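Keeping the Ground Dry: Anjana Bhuiyan on Drainage, Clay and Saying No to Sod

22 August 2021
By Yee-man Fu

Anjana Bhuiyan was on the phone with a pipe supplier when I got to her office in Tranetstead, and she waved me into a chair next to a stack of soil maps. The call was over a delivery of the wrong elbows. She has been doing drainage and grounds work in the county for 24 years, the last nine of them running her own firm, Clestis, out of two rooms over a tire shop.

Most of her jobs are small. A basement that takes in water every spring, a school field that stays soft until May, a parking lot with a puddle in the same place as last year. She says people call her late.

"They call when the carpet is wet," she said. "By then they've had the same problem for six or seven years and they've bought three pumps."

She grew up on the east side of town, where the soil is heavy clay, and started out mowing for a landscaping company the summer after high school. She moved to the crew that dug trenches because it paid a dollar more an hour. She took evening classes in surveying later on.

I asked her what makes Tranetstead hard to drain.

"It's flat and it's clay. That's the whole answer. If you have a hill, water leaves. If you have sand, water goes down. Here it sits there. You have to give it a slope and you have to give it somewhere to go, and a lot of lots don't have a somewhere."

The town's older streets were laid out to send water to Cheng Creek, and for a long time they did. Bhuiyan keeps a copy of the original street plan pinned up behind her desk. She showed me where two of the ditches on it have since been filled in, one for a row of garages and one for a turning lane. The water that used to use them now goes down the alley behind Wusik Street.

"I've worked on four houses on that alley. Same complaint at all four. I told each of them it wasn't really their house, and then I fixed their house, because that's what I can do."

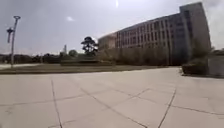 Concrete paving with lawn beyond.

Paving comes up in almost every conversation she has with a client. She is not against it. She put in a patio at her own place in 2000 and it is still there, with one corner relaid. What she wants is for people to decide where the water is going before the concrete truck shows up.

"A quarter inch per foot, away from the building. I say that all day long. You can't see a quarter inch, so people think it's level, and they like that. If you can see the slope, the chairs wobble and they call me back."

She also wants them to think about what is at the low end. A lawn can take some water, she said, if it was put down on loosened ground. Much of the sod she is asked to look at was rolled out over soil that had been driven on for a year during construction.

"You try to push a screwdriver in and it stops. That's your drainage test, it's free. I've talked people out of new sod more times than I've sold it. Loosen it, put compost in, seed it in September, and leave it alone until spring. They don't like the leaving it alone."

Her prices are on a sheet by the door. A site visit with levels and a written report costs $175, and she takes it off the bill if the client hires her. Some don't. She said that was fine, and that a few of the reports have ended up being used by the owner and a rented trencher.

The largest job Clestis has done was last year, 3516 feet of perforated pipe under a set of ball fields on the north edge of town. It took her crew of five most of the summer. They hit an old farm tile line on the second morning, clay pipe in one-foot sections, and it was still running.

"Whoever laid that did it by hand and they got the fall right," she said. "We tied into it. I wasn't going to dig it out just to put plastic in the same place."

I asked whether heavier storms had changed how she works. She said she sizes pipe up one step from what she used to, and that she puts in more cleanouts, the capped risers that let you get a hose into the line. Roots and silt cause most of the failures she sees. A blocked line looks the same from above as a line that was too small to begin with, and she has been called to replace several that only needed flushing.

She doesn't plan to get bigger. Two of her crew are learning to run the level, and she would like one of them to take over the estimates so she can be outside more. She has been asking the town to let her survey the Wusik Street alley from end to end. So far she has had one meeting.

"They were polite. They said send us something in writing. So I did, it's eleven pages, with the street plan at the back."

The phone rang again while I was putting my notebook away. The right elbows were on a truck and would be there by two.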